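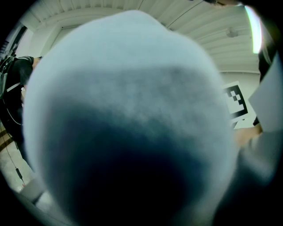

*Under the slatted ceiling at Zinchenko Hall, Brokdale.*

**FOR IMMEDIATE RELEASE**
Brokdale, Jun 19, 2026

# Undier textile swap returns to Brokdale for a full summer

Undier, the free clothing and household textile swap run by Brokdale nonprofit Dilico, is coming back to Zinchenko Hall, and this time it's staying all summer. The swap will be open every weekend through the end of August, with a bigger bedding section, a longer mending table and a children's corner that has finally been given enough space for people to turn around in.

The decision follows the spring swap in March, when 1,714 pieces of clothing and linen found new homes over a single weekend. Dilico had planned for a far smaller turnout. Tables were still being carried in at lunchtime on the first day, and the line for the mending table went out the door and around the side of the building (the people in it were remarkably cheerful, considering the rain).

"We went home tired and very, very happy," reads Dilico's note to supporters after the March event. "People brought beautiful things. There were hand-knit sweaters, good wool blankets, a whole box of linen napkins with the creases still in them. And people wanted to talk about them – where they came from, who made them, what they hoped would happen to them next."

## How the swap works

Anyone can bring up to 15 clean items and take home the same number. Shirts, coats, towels, sheets, curtains, scarves and fabric lengths of a yard or more are all welcome. Shoes are accepted in pairs if the soles are sound. Please leave pillows, underwear and car seat covers at home.

Visitors who have nothing to bring can still come in and choose three items, no questions asked. That rule has been in place since the first Undier swap, and Dilico has no plans to change it.

Each piece is looked over at the door and gets a colored tag: green for ready to wear, yellow for a small repair. The yellow rack was a surprise favorite in March. Plenty of visitors went straight to it, picked out a coat with a missing button or a skirt with a dropped hem, and walked it over to the mending table to learn how to fix it themselves.

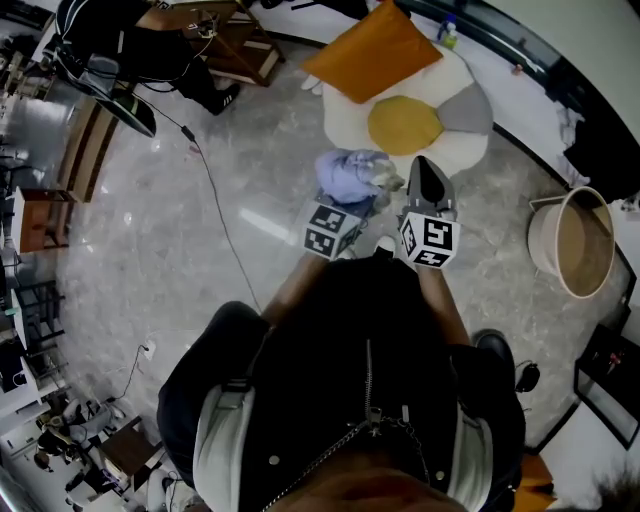 The mending table will run for the whole of every swap day this summer, with sewing machines, darning tools and a deep drawer of donated thread. Short lessons start on the hour. Topics on the list so far include patching jeans, replacing a zipper pull, taking in a waistband and hemming curtains so that both sides match. Lessons are free, and beginners get first pick of the chairs.

## Fabric by the yard

New this year is the remnant shelf, which opens with 400 lengths of cotton, linen and wool given by households across Brokdale. Quilters have been asking for this one for a long time! Remnants can be taken singly or in bundles, and a full bundle counts as one item.

Dilico is also lending out sewing kits for the first time. There are 136 kits ready to go, each with needles, pins, small scissors, a tape measure and a printed stitch guide. They can be borrowed for three weeks.

## Visiting

Zinchenko Hall is open for the swap from 10 a.m. to 4 p.m. on Saturdays and Sundays. Entry is free and there is no booking. Bags and carts are fine, and bikes can be locked in the side yard. Drop-offs close half an hour before the doors do.

**About Dilico**
Dilico is a nonprofit based in Brokdale that helps residents share, repair and pass on household goods. Undier is its textile program.

Media questions can be left for the Dilico press desk at Zinchenko Hall.

###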